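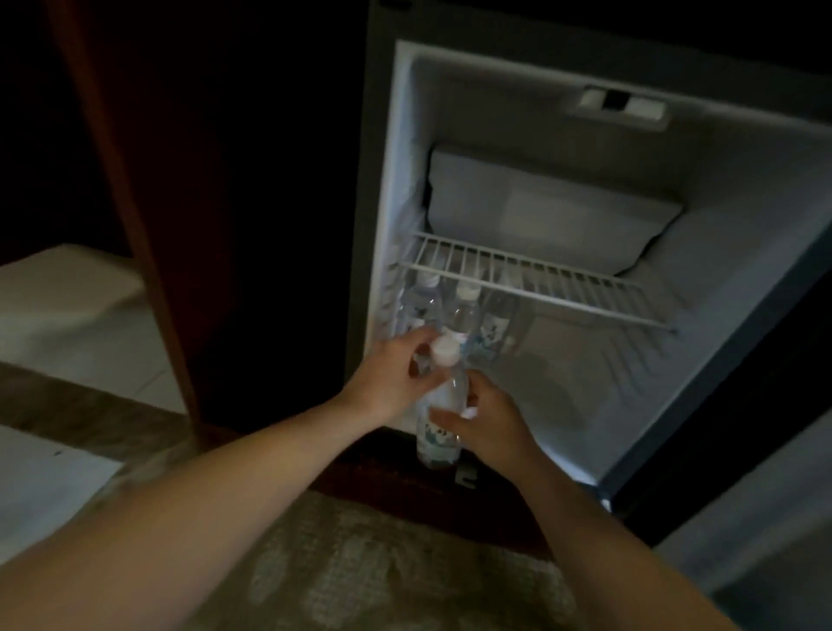

I have lived in this country for four years, and I still do not understand why a hotel room must have a price list on the desk. Last March I stayed two nights in a small hotel for a cousin's wedding. The room was fine and the bed was very good. But the list told me that a bottle of water cost more than my lunch on the train. A small fridge with a white wire shelf and a clear plastic bottle in the bottom of it is a friendly thing at home. In a hotel it feels like a shop that stays open while you sleep, and I find this a little rude.

My opinion is simple. If a hotel invites me to stay, the fridge should be mine for the night. I want to put my own cheese in it, and my own yogurt, and the medicine which my mother takes when she travels with me. I do not want to ask permission at the desk for this.

My friend Mathias Haslinger worked for many years at a hotel reception, and he does not agree with me. He says the guest is free to leave everything where it is. This is true, but I think it is only half of the matter. Children do not read price lists. Tired people do not read them either. Mathias himself told me of a family who argued with him for 40 minutes over a chocolate bar, and in the end he took it off the bill, so who earned anything from it?
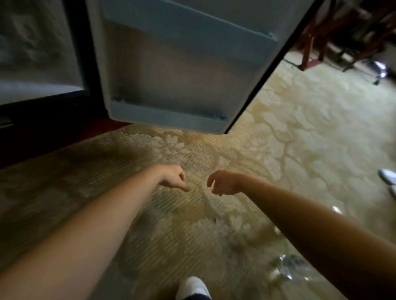
There is also the question of trust. When I check out, somebody asks me, "Anything from the minibar?" and I always feel guilty, although I have taken nothing. I answer too quickly. My neighbour Lieselotte Janssen has the same feeling, and she is a retired judge!

I know a guest house where they do it differently. The owner, Mrs. Schwaiger, leaves a jug of water and some glasses in the hallway, and the fridge in each room is for the guest to fill. The rooms cost a few dollars more, I believe, and I have never heard a person complain about it. I would pay this difference gladly. I would even pay it in a big hotel by the airport, where I am only a number on a door (the last time it was 511, beside the elevator).

Perhaps the managers will say that people expect to buy a cold beer at midnight. Then put a machine in the lobby, with the prices in large letters, and let me walk down to it in my slippers.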